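Robot Cells, Setup and Care
Handout 2: Getting the bin-picking cell ready to run
Corina Ruchti, 9/14/22

OK, so last time we got as far as bolting things down and I ran out of board space. Let's pick up with the arm on its mounting board and nothing taught yet.

First job is the board itself. I've set up the Kastbridge cell more times than I'd like to admit, and every single time I want to skip checking the screws (they were fine in January, they're probably fine now, right?). Check them anyway. Put a hand on the board with the arm powered off and locked out, and try to rock it. If it moves at all, stop and tighten before you do anything else. A board that shifts under load will make every point you teach later a little bit wrong, and you'll blame the software for a week. I did!

Next, tell the controller where the base sits. Our board isn't square to the table and it doesn't have to be, but the angle in the setup file has to match the real one. Measure from the same table corner every time and write it in the Roltar logbook, with your initials. The simulated cell has its own copy of that number, so change it there too.

Now the bin. This is where most of you will lose time in lab, so go slowly:

Teach the four rim corners first, with the gripper closed.
Teach the floor of the bin last, at 2 percent speed.
Set the clearance height over the rim to 30 mm for the first runs.
Save under a new name. Please. Never over the old file.

People always teach the middle of the bin and call it done, because the middle is easy. The trouble comes near the walls, where the side of the gripper gets there before the fingers do. So when you step through your program in the simulator, pause it with the gripper low and orbit the view until you can see both the wall and whatever is sticking out of the wrist. Do that for each wall. It's boring and it takes ten minutes and I love it, it has saved me at least one set of fingers (the gripper's, not mine).

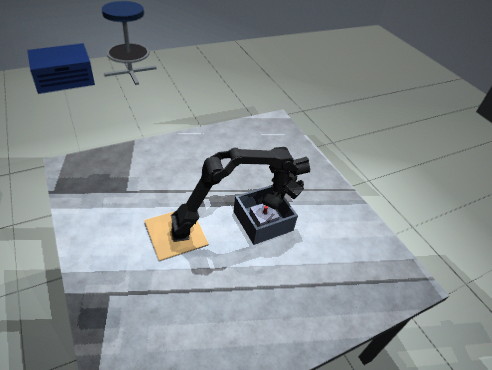 SIMULATION CHECKS

Look at the right-hand wall of the bin and the angular black piece of the gripper over it. That's the spot I want you to zoom in on before lab. The red knob on the pale part is our grasp target, and it's small, so get the approach straight above it before you think about closing anything. Shadows aren't a good guide to height, by the way. Read the Z value.

Once the walls check out, run the full cycle in simulation and note the cycle number if it faults. My longest clean run on the Blackburn program was 3,248 cycles, then a joint limit fault on the elbow, which I fixed by moving one waypoint.

Upkeep, quickly: wipe the finger pads before each session, look over the cables at the elbow and wrist, and re-teach the rim corners any time somebody has moved the bin. The Flondby worksheet has a table for all of this on page 51. Fill in the first two rows before lab and bring it with you, along with your saved file.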